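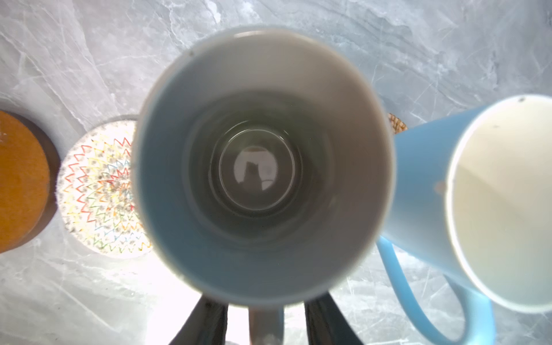

*Wrist cam, mug held upright, second one still on its side.*

**drultlow_dan** wrote:

OK so the mug task is finally getting fun! For anyone who skipped the last build night, our club entry for the Dritden student challenge is "clear the counter": pick up mugs, set them upright on coasters, don't break anything. We're at 482 teleop demos now and I trained a new policy on all of them over the weekend. I love this view straight down into the mug. You can see the glaze reflecting stuff off the bottom, and I think that's what messes with our depth estimates.

Next up is the one lying down. Handle first or rim first? I say handle.

---

**sbhatt** wrote:

Rim, please! The handle on the tipped one loops down toward the counter, so you'd have to get a finger in underneath it, and we have so little clearance there. I can hit a rim grasp nearly every time when I'm driving.

Also love how much of the zigzag coaster is still visible from there. Good target for the place step.

– Sunita

---

**drultlow_dan** wrote:

> I can hit a rim grasp nearly every time when I'm driving

Sure, but you're the best driver in the club, and the policy isn't you (yet). With a rim grasp the mug comes up sideways and then you need that big wrist roll to get it upright. Joint 6 hates that roll. We hit the limit 13 times last session, I went through the logs.

---

**udholm_kid** wrote:

Freshman question, sorry if this was covered. Why the zigzag coaster and not the cork one or the woven one? The cork seems way easier to tell apart from the marble than a white one does.

---

**sbhatt** wrote:

Not a silly question! The rules let us choose, and the rings give the vision model a center to aim at. I wouldn't mind trying cork though. Want to own that? Grab seed 3423 from the shared folder and change the target label, everything else can stay.

---

**udholm_kid** wrote:

YES. Doing it tonight.

---

**Ashok Awasthi** (club advisor) wrote:

Great progress, all. I'm going to disagree with both of you on the grasp: try nudging the mug around first so the handle faces the gripper, then decide. A push is cheap and you have time left in the run. Han's team did this with bowls last January and it was lovely to watch.

Please write down which seed each result came from. The last chart just said "good one."

---

**drultlow_dan** wrote:

The good one was 2222 – my bad, fixing the chart. And ok, pushing sounds great, I'm in. Still think it's handle after that.

---

**sbhatt** wrote:

Rim :) I'll record a batch of pushes before we meet, both directions. Can someone bring the spare finger pads?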